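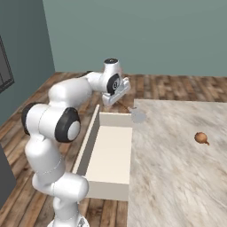
Breadcrumb: Clothing > Tops > Reviews > Winberg Sleeveless Shirt

I bought the Winberg sleeveless shirt in July and have worn it most weeks. The cotton is light and the armholes don't gape. Mine is plain white, the same easy white as the open box by the gripper, and it does show sunscreen at the collar. It has been through 15 cold washes – no shrinking, but the hem curls a little and needs ironing. Sizing runs long. At $59 I would buy it again in navy.

Reviewed by Ese Nwosu

Last updated: 9 September 2020

Contact | © Darcombe | Back to top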